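Calleo Cell Set-Up Guide
Section 7: Faults during processor and memory work

7.4 Arm stops over the socket (fault 541)

Applies to Calleo cells running the Tustbridge desktop teardown program, release 2 and later.

Fault 541 shows on the pendant as "Contact limit, Z down." The factory text says this means the part is out of place and tells you to reseat the part and press Resume. Do not take that at face value. At the Zovstead site we followed it for most of February and bent the pins in more sockets than we care to list. In our log of 23 stops, the tower had moved in only a handful. The rest came from the taught height, the finger, or a cable pulling on the gripper.

Resume does not raise the arm first. It carries on with the move that was stopped, which is a downward move.

CAUTION: Never press Resume with a finger inside the case and a bare socket under it.

Before you start

Have the pendant in your hand and the gate key in your pocket. Read the whole procedure once. If the cell has two arms, both must be on hold, including the one that was idle when the fault came up.

Clearing the fault

1. Press Hold. Wait for the amber light. The light tells you the controller has accepted the command and nothing more, so watch the arm as well.

2. Look at the fingers from outside the gate, from the front and then from the side. Work out what is under them before you touch anything.
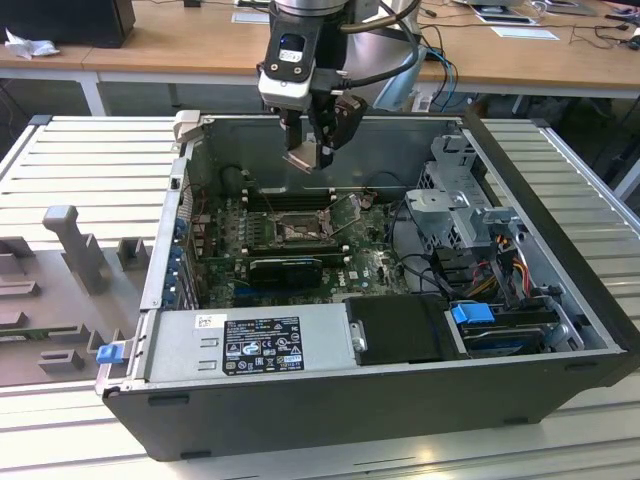 Figure 7-3. Fingers over the open case. The socket is empty and its retention frame is open.

3. If the retention frame is open, treat it as the highest point in the path. The program uses the closed height unless someone has changed it. Check the value on the Heights page and write it down.

4. Switch to Manual, slow speed. Jog straight up on Z only. Do not jog sideways until the fingers are clear of the drive cage and the case rim.

5. Turn the gate key and wait for the drives to drop out. Try a jog. If the arm moves, leave the cell, lock the gate and call service.

6. Check the gripper cable through its whole bend. A cable that is tight at the bottom of the stroke will read as contact with a part. The manual that came with the arm does not mention this.

7. Push the tower gently toward the fixture. If it shifts, re-clamp it and run the locating routine again (Section 4.2).

Note: The controller keeps its last contact reading through a restart. A clean screen after power-up is no proof that the cause has gone away.
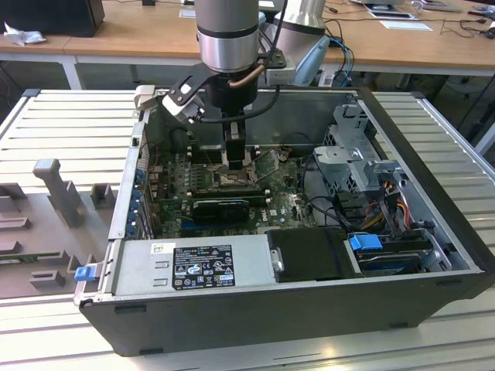
Reading time: 3 minutes

Checking the taught height

8. Close the gate, turn the key back and stay in Manual. Bring one finger down toward the processor socket in single steps. Stop while you can still see daylight under it.

9. Compare the height on the pendant with the one you wrote down in step 3. If they disagree, correct the Heights page and save. "Auto-correct" is offered at this point. We leave it off. It averages the new reading with the old one, so a bad height becomes a slightly less bad height.

10. Run the program once with the gripper set to No Grip and your thumb on Hold.

Second arm

The Calvo zone monitor is supposed to keep the arms apart. It tracks the arm bodies and wrists. It knows nothing about brackets, tubing or cables added to them later. Re-enter the tool outline after any change to a gripper, however small.

When to stop trying

If 541 comes back after step 10, take the cell out of service. The service sheet allows 1,000 cycles between force sensor checks. We would not wait that long after a hard contact.

Go to 7.5 for faults during drive removal.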